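About Plukby

Who we are
What we do
The June fault
How we work now
Contact

Who we are

Plukby is a small company that makes control software for two-armed kitchen robots. Four of us started it in a rented unit behind a tile shop. We don't build the arms. We don't build the hands either. We write the part that decides how hard to squeeze, when to let go and when to stop.

That last one is why this page is longer than most about pages. We had a stop failure. Customers ask about it on the first call, so we put it on the site. Read it before you write to us, saves everybody time.

What we do

Our main product is Drako, a motion and grip controller. It sits between the planner and the hands. Takes in force readings, joint positions and a stop signal, and sends out commands. Food prep mostly — washing, holding, moving things to and from a cutting board. No blades on our own rigs at the moment. More on that further down.

Brito is our simulator. Every Drako release goes through Brito first, then to the bench, then to a customer kitchen. It used to be that a small fix could skip Brito if two people agreed. Not anymore.

We also do integration work. If you have arms and want them talking to Drako, ask. Lead times are not great right now.

The June fault

In June a Drako unit at the Neltero test kitchen did not stop when it was told to. Short version:

The operator pressed the stop button during a hold-and-place job. The left arm stopped. The right arm kept closing its hand for 65 more milliseconds, then opened all the way and dropped what it was holding. Opening was the bad part. On a stop, the hand is supposed to freeze at its last grip.

Nobody was hurt. The thing it dropped was a zucchini. Could have been a glass jar or a pan of hot oil, and that is how we have treated it.

The cause was ours. Drako kept one stop flag per arm, and the two flags were cleared by the same timer. If the stop arrived while the right hand was in the middle of a grip update, the update finished first, then read a flag that had allready been cleared, then went to its startup position. Startup position was open. We had picked that years back because it made the hands easier to clean.

Our tests missed it for a dull reason. Brito was sending the stop at the start of a control cycle, always. Real people press buttons whenever. Once we changed Brito to send the stop at random times, the fault came up 103 times in 1,534 runs. Not a rare fault at all. We just weren't looking where it was.

We pulled the release, told every customer the same day, and asked them to power down any two-handed setup until the patch was in. Two of them were pretty unhappy with us. Fair enough.

What we changed

One stop flag for both arms. Nothing clears it except a person.
Startup position is now "stay where you are." Cleaning has its own mode with its own switch.
Brito sends stops at random times, in every run, no opt out.
Hardware stop line goes to the hands directly and no longer passes through Drako. Should have been like this from day one.
No blades on our rigs until the new stop code has a full year behind it.

How we work now

Alcides Batista runs safety. He joined as a test engineer and got the job after June, partly for having asked about the timer in a code review the winter before and been told it was fine. He can block a release on his own. Has done it twice. The rest of us can't overrule him, and that's written in the company rules, not just something we say.

Every stop test in Brito uses plain kitchen jobs. One object, one board, two hands. We tried fancier setups and they mostly made the logs harder to read.
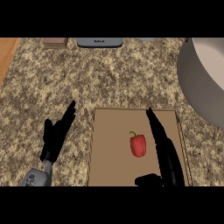 Two-arm stop test in Brito, bell pepper on the board.

Objects get swapped in and out of that job — soft ones, hard ones, slippery ones. Pass means both hands freeze. A hand that opens is a fail, and a hand that squeezes harder is a fail too. Same rules on the bench.

Fault reports go out to customers in full now. If you run Drako you get the report when we do, typos and all. The write up of the June fault was last revised 6th October and you can have a copy by asking, customer or not.

Still open

The fix adds a small delay to normal grip updates. Some jobs are slower than they were. Working on it, no date.
Older hands without a separate stop line are not supported. If you have those please don't install the current release, call us first.
Brito does not model wet surfaces well. Treat our slip numbers as a starting point and test on your own floor and your own counter.

Contact

Use the form. For anything to do with a stop or an unexpected movement, pick "safety" from the list and it goes straight to Alcides. Power down first, then write.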